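Laundry corner opens at the Lockyer Street rec hall

If you play in the Poritz evening league, you know the smell. I've been on the Skalline team for 3 seasons now, and for all of that time our shirts have traveled home in the trunks of people's cars and come back in whatever state they come back in. Well, that's over! Since early March the hall has had its own laundry corner, and I stopped by at 7 p.m. to have a look before practice.

It's a simple setup. They rolled in some light gray partition walls on casters, put a gray sofa up against them and set out a cream basket with a brown band around the rim. You take your shirt off after the game, you drop it in the basket, and somebody on the wash list takes care of it. That's the theory, anyway. When I was there a red jersey was lying in a heap on the sofa.
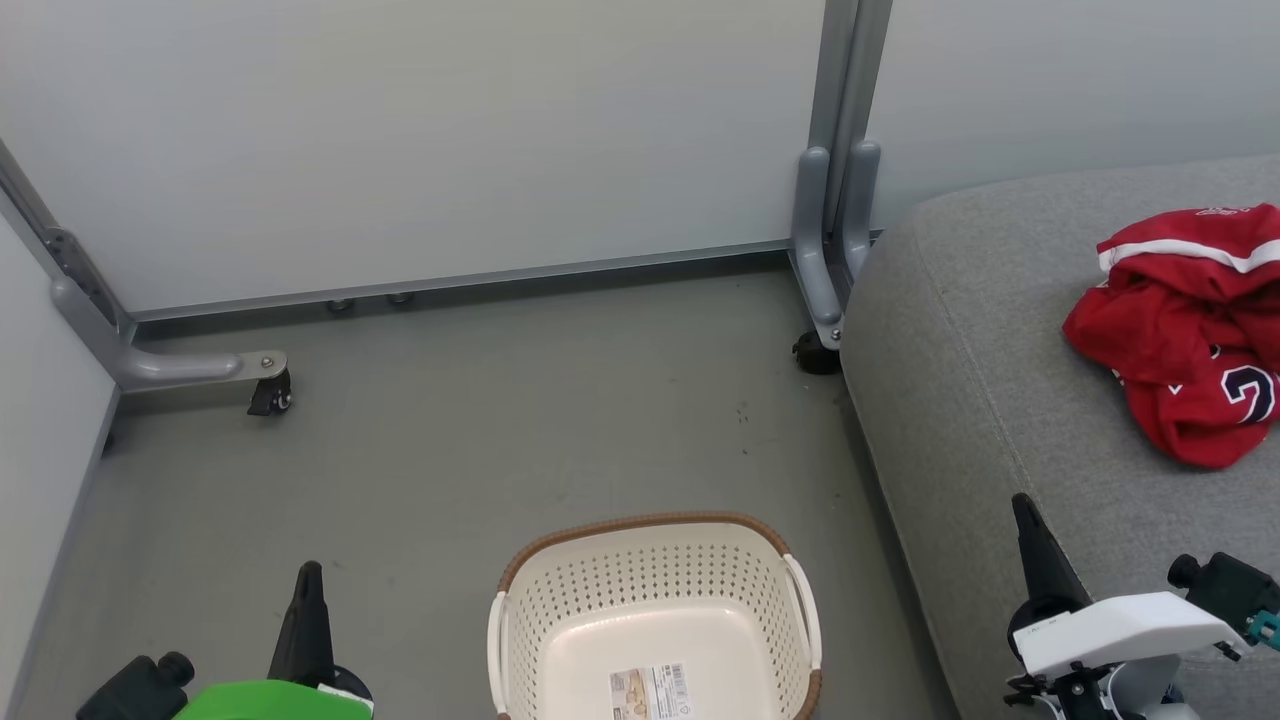 It's still a lot better than the bench in the hallway, according to Silvia Mikuš, and she would like everyone to please turn their sleeves right side out before they toss anything in. She brought that up twice while we talked, so I'm passing it on.

The league washed 141 shirts in the first month, which is more than I would have guessed (we lost the Iko team over the winter, so there are fewer of us). The money came out of the fall pancake supper. That brought in $3,251, and the partitions and the rest of the corner were paid for from it, with a little left over for detergent. The unscented kind, after a pretty lively discussion.

I'm a fan of the partitions, I have to say. The whole corner can be rolled out of the way when the hall gets rented for a wedding or the spring plant sale, and the wall pieces sit in metal frames, so you grab the frame and push. White panel, gray rail, a few bolts – nothing fancy, and that suits the hall fine.
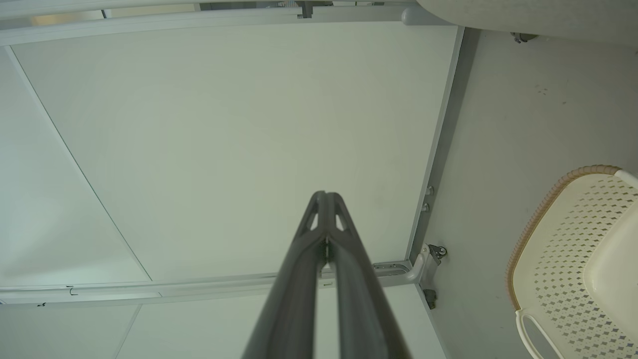
Could we get some hooks in there too, asked one reader who wrote in after my note on the hall's website, because wet towels have no place to go and they end up on the radiators. Good question. I passed it along and heard that hooks are on the list for summer, along with a second basket for socks and bibs.

The wash list is taped up inside the front door. You sign up for a week, take the basket home and bring it back full of clean shirts before the first game. Locker 77 has the detergent and the spare stain stick. Skalline has the next two weeks, and I'm down for the second one.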